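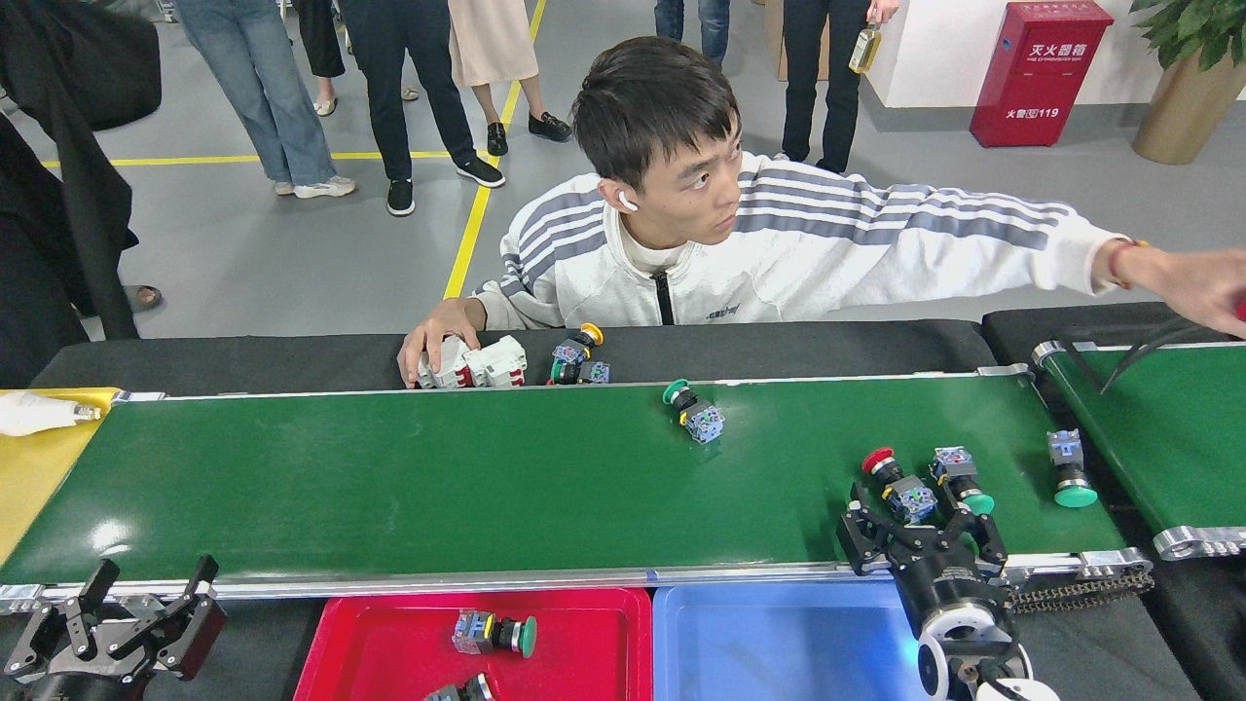 Why do panel push buttons come with different colored caps, and does it matter which one I use for stop?

Ngọc Cù
It matters. Red is for stop, green is the usual pick for start, and yellow generally means something abnormal needs attention. Check your local code before wiring. And label them anyway – I once inherited a panel with 12 green buttons and a pencil sketch.

editz_50
I just use whatever is in the drawer.

Vaher
Please don't share that drawer. Also note that the cap and the contact block are often sold separately, so a green cap tells you nothing about whether the contacts behind it are normally open or normally closed. Put a meter on it.

Comments (2)
stasar: The pencil sketch is luxury.
editz_50: It's a good drawer.

Related
Mushroom cap or flat?
Contact block won't click on
Label tape that survives 50 wipes

Contact | © Wernberg Help Board | Back to top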